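Gidside teaching guide, section 4: Showing the arm a task by remote control
Rev. 2021-06-10, R. Pfister

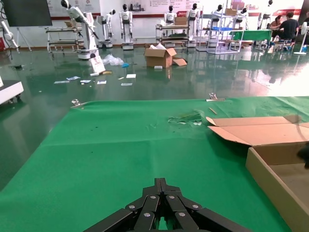

How long should one demonstration be?
Short. One task, start to finish, then stop the recording. Long takes with pauses in them are hard to trim afterwards.

4.1 Before you start
1. Green cloth on the table, clipped along the far edge. Pull out the worst of the creases.
2. Put the box at the side, flap folded back. Mark its place with tape on the cloth.
3. Pick up scraps of plastic before the first take. Sticks too, unless the stick is the task.
4. Hand controllers on, arm still paused. Check left moves left.

CAUTION: Keep clear of the arm until the light is steady. Stop button within reach of whoever is driving.

4.2 Recording
5. Press Start, wait for the beep.
6. Move slowly to the object. Close the gripper, lift, then go across to the box. No sharp turns of the wrist.
7. Let go inside the box, back off, press Stop.
8. Save or bin the take straight away. Dropped it? Bin it.
9. Put the object back somewhere slighty different. Repeat until you have 14 good takes.

NOTE: Error 939 means the controller lost its link. Pause, reconect, do the take again. Don't carry on from half way.

NOTE: Storage fills at 3000 takes. Copy off before that, Remo Widmer has the drive.

4.3 Guiding by hand
Switch to Free mode first, never push against a locked joint. Hold the arm behind the wrist, fingers away from the links. Same steps 5 to 9 after that.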